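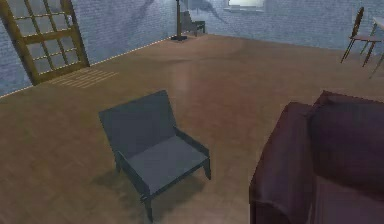 Institutions that teach robots by remote control have given a great deal of attention to the robot and too little to the person holding the controls. Our position at Zasivura is that the operator's habits should be treated as part of the record. Consider a simulated room with a grey armchair in the middle of a broad wooden floor and a maroon sofa nearby. An operator told to drive a robot from the lamp in the corner to the sofa must pass the armchair on one side or the other, and the instruction is silent on which. One operator will keep close to the chair – another will swing wide across the open floor. A system trained on both, with no note of who drove, is left to guess between them.

Our June review covered 262 demonstrations made by six operators. Ximeng Cao, who led it, set aside 151 of them for a second reading, mostly over pauses and corrections that the operators could easily have explained if asked. None had been asked. Jinlong Lei has argued that written comments slow the work, and his objection deserves respect. A session at Vutmont already runs long.

We would nevertheless accept fewer demonstrations in exchange for better ones. Each session should close with five minutes in which the operator states what was intended and which attempts should be discarded. Funding bodies, for their part, should stop asking only how many demonstrations a project has collected.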